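Home Kitchen Skills, Unit 4
Handout: Boards and Pots - setting up before you cook
Course tutor: Tapio Tikkanen

Welcome back! This is the unit I look forward to most, and I know that sounds odd when the subject is chopping boards and where to stand a pot. But get your work surface sorted and the cooking in Units 5 and 6 will feel like a different activity altogether. Please read this before the session and bring it with you, as I've left out some of the timings and we'll fill them in together.

1. Clearing down

Start with an empty stretch of worktop. Post, keys, phone chargers, the fruit bowl - all of it goes somewhere else until you've finished. Wipe the surface and dry it properly. A board on a wet worktop slides, and a sliding board is how most of us get our first proper kitchen cut (mine was a turnip, and I still have the mark).

Fold a damp cloth flat and lay it under your board. Press down on the corners. If it rocks, turn it over and try the other side. Older boards often have one good face and one that has bowed a little.

2. Two boards are better than one

You don't need a rack of colour-coded boards at home, lovely as they look. Two will do: one wooden, one plastic. Decide today which job each one does and stick to it.

Wooden board: bread, vegetables, herbs, fruit, cheese. Wood is kind to a knife edge and pleasant to work on. Wash it by hand in hot soapy water, rinse, and stand it on its edge to dry so that air gets to both faces. Never leave it soaking. Rub in a little food-grade mineral oil when it starts to look thirsty.

Plastic board: raw meat, poultry and fish. It can take a hotter wash, and many will go in the dishwasher (check yours first). Once the surface is badly scored, replace it. Deep grooves are very hard to clean.

Whichever boards you own, raw meat and salad leaves must not share one without a full wash in between. I'll be saying this every week, so you may as well start believing me now.

3. Where the pot goes

Now for my favourite part. Most people leave the pot on the hob and carry things across to it, a handful at a time, dropping bits of carrot all the way. Try it the other way round. Bring the cold, empty pot over to the worktop and stand it just behind your board. Chop, tilt, scrape, chop again. Everything goes straight in, and you carry the pot to the hob once.
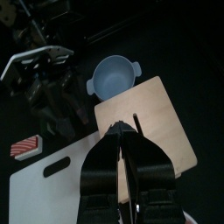 With a two-handled pot, turn it so that you can take hold of both handles without reaching over the knife. Scrape with the back of the blade, never the cutting edge, or use a dough scraper if you have one. And keep this method for cold starts only: soups, stews, potatoes, anything where the vegetables go in before the heat. If you need hot oil first, chop into a bowl and leave the pot where it is.

Left-handers, mirror everything. Last June a left-handed student spent a whole session politely copying my layout before either of us noticed, and her speed jumped the minute we swapped it over.

4. Practice for the session

We'll be working in pairs, 2 to a worktop. Each pair will prepare vegetables for one pot of soup:

520 g carrots, peeled and sliced
1 large onion, diced
2 sticks of celery, sliced
1 small potato, cubed
A few sprigs of parsley, chopped last

One person sets up and chops while the other watches and takes notes, then you change places halfway through the carrots. Watchers, look at the feet as well as the hands! If your partner is shuffling back and forth, something on the worktop is in the wrong place. Move one thing only, then watch again.

Time for first half of carrots: ________
Time for second half: ________
What we moved: ________

Don't chase the clock. Even slices cook evenly, and neat work gets quicker by itself with practice.

5. Putting away

Wash the wooden board first, while the water is clean, and the plastic one last. Dry the pot inside and out, including the spot where each handle joins the side, which holds on to water and grease. Cloths go straight in the laundry, never back on the tap.

6. For next time

Draw a quick plan of your own worktop at home, seen from above. Mark the sink, the hob, the sockets and the place where you usually chop. Then draw it again with two boards and a pot in the positions you'd like. Rough pencil is fine. Cook one meal using the second plan and write a few lines on how it went, including anything that annoyed you - those are the notes I learn most from.

Bring an apron, a tub with a lid for your share of the soup, and a tea towel.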